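Put the slow-play clock on the screen

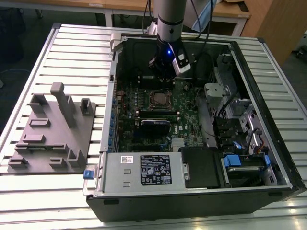
Golf on TV has a pace problem and the fix is cheap. Show the clock. Every shot, corner of the screen, big numbers. I've been saying it since December and I'll keep saying it. The tours already time these guys. Officials walk around with stopwatches, then the numbers go in a drawer. Don't tell me the tech is hard. 

Watched the final round at Pimentel with my neighbor Aqeel Abbasi. Two guys on the 16th, both with wedges, both with their caddies, both with the little green book. We made sandwiches. Came back, still talking. One of them backed off 3 times over a shot I could of hit in the time it took to find the mustard. (Not hit well.)

The argument against is always that there's money on the line. Sure. There's money on the line in a free throw too. A tennis serve. Pitchers said the clock would ruin baseball and then teh games got shorter and people liked it.

Rizwan Baloch wrote in his Stasby column that a visible clock would "humiliate" players. Well, yes. A little. Fines don't work on someone who clears 400 grand for finishing 22nd. Embarassment might. Let the gallery at the Boltitz Open see a guy standing over a putt at 70 seconds and see how fast he learns to read a green while the other fella is putting.

And strokes. Real ones. Not a warning, then a chat, then another warning next week. Go over, take the stroke, next player.

Weekend golfers copy what they see. Go out to any muni on a nice morning and there's a 20-handicapper plumb-bobbing for a seven. He got that from somewhere.

Start with one event. The smallest one on the schedule, I don't care. Just put the clock up.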